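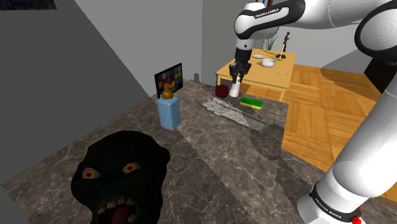
4주차 강의 노트: 두피와 모발 기초, 샴푸 고르는 법

조회 3943 · 댓글 63 · 공유 340

지난주에 커트 라인 이야기를 하다가 시간이 모자라서 샴푸 부분을 통째로 못 했죠. 그래서 이번 주는 거기서부터 갈게요. 슬라이드에 있는 내용은 빼고, 제가 말로만 했던 것들 위주로 적었어요. 수업 빠지신 분들은 이거랑 교재 2장을 같이 보시면 됩니다!

먼저 두피부터요. 많은 분들이 샴푸를 고를 때 머리카락 상태를 먼저 보시는데, 저는 두피를 먼저 보라고 늘 말씀드려요. 샴푸가 주로 씻어내는 건 두피의 피지랑 땀, 그리고 남아 있는 스타일링 제품이거든요. 머리끝이 푸석한데 두피는 기름진 분들 정말 많아요(저도 그래요). 이런 경우엔 샴푸는 지성 두피용으로 쓰고, 컨디셔너는 귀 아래쪽으로만 바르시면 돼요.

두피 타입은 감은 다음 날 오후에 확인하세요. 감은 직후에는 누구나 산뜻하니까 별 의미가 없어요. 정수리를 손가락으로 가볍게 눌러 보고, 기름이 묻어나면 지성, 당기거나 하얀 각질이 보이면 건성 쪽으로 일단 적어 두세요. 각질이 크고 누렇고 가려움이 심하면 그건 우리 영역이 아니에요. 손님한테 피부과를 권하세요.

세정 성분 얘기로 넘어갈게요. 설페이트 계열은 세정력이 좋고 거품이 풍성해요. 대신 염색모에서는 색이 빨리 빠진다는 손님이 있고, 건조한 두피에는 좀 세게 느껴질 수 있어요. 아미노산 계열은 순한 편인데 거품이 적어서 처음 쓰는 분들이 자꾸 양을 늘려요. 그러지 마시고 물을 더 묻혀서 비벼 보세요.

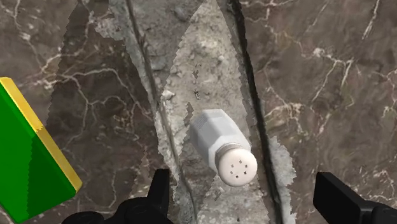 그리고 실리콘! 매 학기 질문이 나오는데요, 실리콘이 들었다고 무조건 나쁜 제품은 아니에요. 모발 표면을 코팅해서 엉킴을 줄여 주니까 긴 머리나 탈색모에는 꽤 고마운 성분이죠. 다만 가늘고 숱 없는 머리는 축 처질 수 있으니 볼륨이 고민인 손님에게는 가벼운 제품을 먼저 권해 보세요. 실습실에 있는 Floludix 라인은 가벼운 쪽, Prundisero는 묵직한 쪽이에요. 둘 다 써 보고 말린 뒤 뿌리 볼륨을 비교해서 노트에 적어 오세요.

감는 순서도 한 번 더 정리할게요.

1. 마른 상태에서 빗질부터 합니다. 긴 머리는 끝에서 시작해서 위로 올라가세요.
2. 미지근한 물로 두피까지 충분히 적십니다. 다들 여기서 너무 서둘러요.
3. 샴푸는 손바닥에서 먼저 풀고 두피에 나눠 바릅니다.
4. 손끝의 지문 부분으로 문지릅니다. 손톱은 절대 안 돼요.
5. 헹굼은 문지른 시간보다 길게. 목덜미랑 귀 뒤를 꼭 확인하세요.

Leif Strand 선생님 반에서는 샴푸를 두 번 하라고 가르치시죠. 저는 왁스나 스프레이를 많이 쓴 날만 두 번 하시라고 해요. 시험에서는 어느 쪽으로 써도 이유만 제대로 적으면 점수 드립니다.

드라이 샴푸는 짧게만요. 급할 때 쓰는 거지 세정을 대신하는 제품은 아니에요. 뿌리에서 한 뼘쯤 떨어뜨려 뿌리고, 잠깐 두었다가 털어내고 빗으세요. 어두운 모발은 하얗게 남기 쉬우니까 조금씩 나눠서 뿌리시고요.

과제: 가족이나 친구 한 명의 두피를 관찰하고 샴푸와 컨디셔너를 추천하는 상담지를 한 장 써 오세요. 금요일 수업 시작 전까지 내시면 됩니다. 양식은 Kjell Tangen 조교에게 받으세요. 다음 주에는 트리트먼트랑 헤어 오일을 하니까 집에서 쓰는 제품의 성분표를 찍어 오시면 같이 읽어 볼게요.

댓글 63개 모두 보기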